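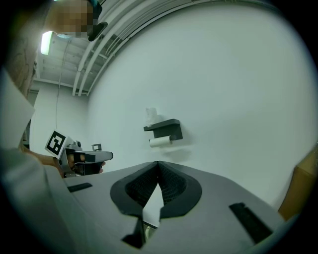

Two hand-held grippers, marker cube on the far one.

Gurnach tracking and replay software: questions we keep getting

Does it work without markers?
No. There is a branch that tries, and on a good day it follows the tool for most of a take. On a bad day it drifts and reports high confidence the whole way. We don't ship it and we would be suspicious of anyone who ships theirs without showing you the bad days.

How often does the tracker lose the tool?
In our May test set of 1278 takes, 52 had a gap long enough that we threw the take out. Those were recorded by people who know the software. Expect worse in your first week.

What makes it fail?
Fast wrist turns, mostly. After that, lighting flicker and a marker turned edge-on to the lens. Turning up the smoothing hides all three in the plots and fixes none of them, so leave it at the default until you have looked at the raw track.
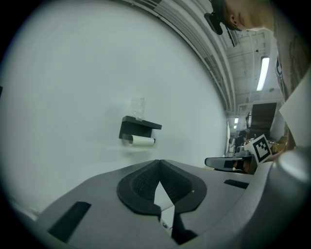

Camera pose is estimated separately from marker pose, and people mix the two up constantly. The pose estimator wants texture that stays put. A big smooth wall gives it very little, and in a view like this one it would have to lean on the black paper holder and the pipes running along the ceiling. The marker card near the other person is no help there, as it can move whenever they do. Mask it out in the settings file before you run the estimator. If you skip the mask, the solver may decide that the room is moving and the person is standing still — it has done this to us, with a very low error score.

Is a low error score good news?
Sometimes. It means the solver agrees with itself. Replay the path over the video and watch it at half speed before you believe anything.

Can I train a policy straight from the exported files?
You can. The Weltville export has 1797 fields if you switch everything on, and a policy will happily learn from the wrong ones. Start with tool pose and jaw opening. Add more only when you can say what it bought you.

The demo at Fledatitz looked flawless. Will mine?
Probably not. That planner had been tuned on one bench for weeks. Move the bench and you get to do the tuning again.

Does the planner check for collisions?
It checks against the shapes you gave it. Loose cables, sleeves and anything you forgot to model are invisible to it. Please don't read "path valid" as "path safe."

How long does processing take?
Nearly 900 seconds for a long session on our older desktop. The Grabowska build claims to be faster, but we haven't been able to repeat that.

Who do I send bug reports to?
Maja Adamczyk. Attach the raw video and the settings file. A screenshot of a jagged line is not enough to work from, and reports with only a screenshot go to the bottom of the pile.

Last edited September 2, 2019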